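Hivwood Medical Supply - Service Desk Meeting Minutes
July
Minutes taken by Hạnh Triệu

Meeting opened at 9:10. Last month's minutes were accepted with one change: the Brultcombe clinic order was short two boxes of tubing, not three.

Call volume. The desk took 1,883 calls in June, against a plan of 2,000. Most were order status. Calls on infusion pump returns came to 213, and 28 of those are still open. The Staltitz account has the oldest one.

Returns form. The new form asks for the lot number on page one. Agreed to keep it there and drop the second signature - the warehouse doesn't use it.

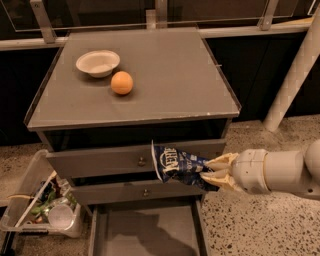
Strazds asked whether clinics that already sent in the old form would have to fill it out again. They will not. Old forms will be taken through the end of August, and the desk will add the lot number by phone.

After-hours line. Messages left after 6 p.m. are to be returned by 10 the next morning. The Wednesday gap is still not covered. Hạnh will send a revised rota before the next meeting.

Loaner wheelchairs. Held over.

Meeting closed at 9:55.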